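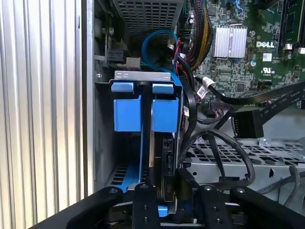 BRENDDALE, September 7, 2023 -- The makers of the Skurkuris soundtrack would like to correct a story that has been told about its title song for years.

The usual version goes like this. The director asked the band Drodach for a closing number, the band wrote it overnight in a motel, and the first take went straight into the movie. It is a good story. We have looked for proof of it and found very little.

What we did find is a tape log from Samarakoon Studios with 65 takes of the song on it, spread over two winters. The take used in the movie is near the end. There is also a letter from the band turning the job down. The letter has no date, so we can't say how long they held out, and we would be wary of anyone who says they can.

The new edition of the soundtrack comes out in October on 2 LPs. It includes the movie version, an early take with different words, and the full text of the letter. It does not include the "lost motel demo" that has been offered for sale online. We have heard that recording and doubt it is Drodach at all.

The first pressing is 1,404 copies. An earlier notice gave the number as 1,421, which was wrong.

Stores may order through the Samarakoon sales desk in Brenddale. Review copies will go out two weeks before release. Writers who still want to use the motel story are asked to tell us where they got it -- we would like to know too.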